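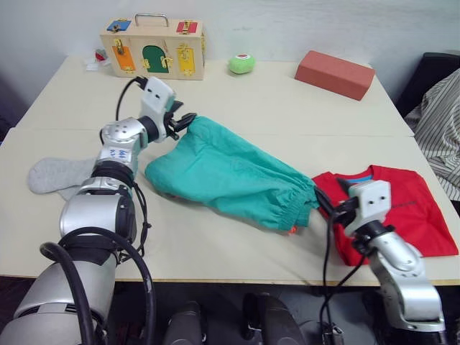 Colour run from a new top, what now?

Washed a new green top with my white pillowcases on Thursday. The pillowcases are now mint. Is there a way back, or do I just own mint pillowcases?

Posted by wanham261

Don't tumble dry them, whatever you do. Soak overnight in cool water with oxygen bleach, the white tub sort, then wash again on their own. Mine took two goes. Check the care label first - I didn't, and now I own a very small jumper.

Posted by Juvari

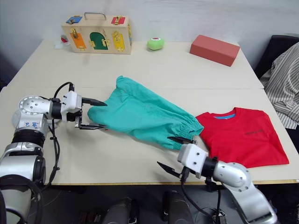 2 more replies

Vinegar.

Posted by correa_730

Vinegar is for chips. Soaking works, but do it the same day if you can, and wash the green thing alone until the water stays clear. Or buy green pillowcases, as I did in February.

Posted by Lestari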